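Adon Phase 2: Indoor Navigation and Door Handling in Simulation
Progress report to the Rornulell Fund, period ending October

1. Status

The project is on schedule for the planner and behind on perception. The simulation environment is complete and has been frozen for the rest of the phase, so results from this period onward can be compared with each other. Work on the door behavior started later than planned and will carry into the next period.

2. Simulation environment

We finished the Jusenside house model, which is now the only scene set used for regression runs. It replaces the gray-box rooms from Phase 1. The main change is clutter with awkward geometry. Thin uprights, open frames and legs that splay out at floor level were almost absent from the old rooms, and the Phase 1 planner had never been tuned for them.
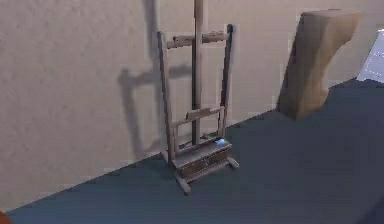

Figure 1. Easel asset in the Jusenside model, used as a thin-structure test case.

The depth filter used in Phase 1 drops narrow returns as noise. On the easel it kept the base and lost most of the mast, and the costmap then showed free space through the upper part. We replaced the filter with one that keeps a narrow return if it persists over 7 consecutive updates. This fixed the mast. It also added a short delay before new obstacles appear in the map, so the speed limit near unmapped areas has been lowered until we can shorten the window.

3. Planner

The new local planner was merged in the middle of the period. The regression suite now has 300 navigation episodes and runs overnight on the Llorente cluster. Two known failures remain, both in narrow passages where the goal heading is nearly opposite to the direction of travel. The planner oscillates and then times out. A fix is in review.

Logging was also reworked. Each episode now writes a single file with the plan, the costmap and the controller output on the same clock, where before these had to be lined up by hand.

4. Door handling

The door behavior has three stages: find the handle, align the base, operate the lever. Only the first stage is under regular test. We trained the handle detector on 2,000 rendered views of lever handles at different heights and angles.

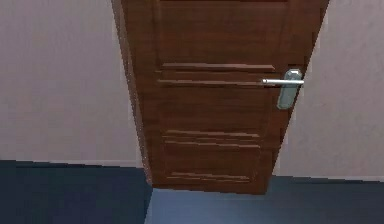 Adon Project, Perception and Planning Software Group

Detection is reliable from the front and at moderate angles. It is weaker from low, close viewpoints, where perspective distorts the door outline and the estimate of the door plane tilts. The handle itself is usually found, but its position is then projected onto the wrong plane. We are changing the plane fit to use the floor line as a constraint. Base alignment will not be tested until that is in.

The lever stage exists as a scripted motion only. We have not spent time on force control and do not plan to before the next report.

5. Furnished rooms

The dining area is the hardest room in the set for the global planner. Chair legs and table legs leave gaps that look passable to a point model and are too tight for the base.

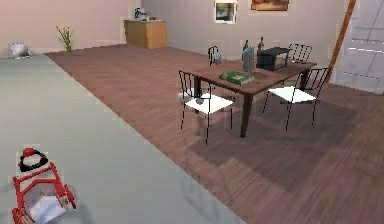

We now inflate obstacles using the full footprint at the planned heading. Planning takes longer as a result, and for most goals it still fits inside the budget. Goals on the far side of a table are the exception. For those we cache the last valid route and replan only the section that has changed.

Floor changes caused a separate problem. The segmentation model sometimes labeled the border between two floor surfaces as a step, and the robot stopped there. We added 20 floor transitions to the training scenes and the false stops are less frequent, but they still occur under strong shadows.

6. Next period

Merge the narrow-passage fix and rerun the full suite.
Finish the floor-line constraint and begin base alignment tests.
Reduce the delay in the depth filter.
Retrain floor segmentation with more shadow variation.

No change to the budget is requested. We ask that the door handling milestone be moved back by one reporting period.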